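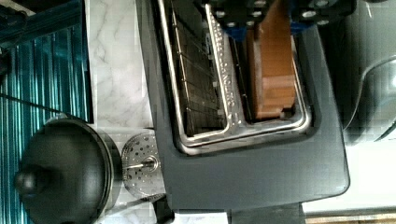
Kitchen > Small appliances > Toasters

Search this board Go

Posted by Birgit Kröger in May, 7.42 am

My toaster has two slots and two opinions. Bread in one comes out golden, bread in the other comes out as bread. Dial is on 3. It's a Brakness, bought when we moved in, and I've emptied the crumb tray, which was an education. Is it dying, or is there something I should be doing? I make breakfast on a tray for my mother and she has begun sending slices back.

Jana Schmieder

Could be an element going. Unplug it, let it cool, then try one slice in each slot on the same setting and swap them over next time. If the pale side is always the same slot, it's the toaster. If it moves about, it's your loaf. Don't go poking in there with a knife. Meanwhile get the tray and plate out first, and only then put the bread down, so at least what she gets is hot.

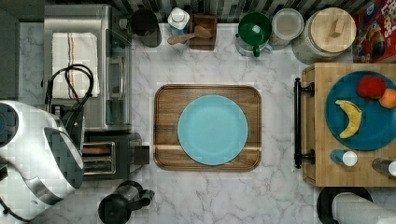
Tilemus disagrees about the plate: it should be warm, or the toast goes limp underneath before it reaches the stairs. Also, some toasters only heat one side of a slot properly for a single slice, so check the booklet. Mine has been like that for nine years and I've stopped taking it personally.

rathjen1126

just buy a new one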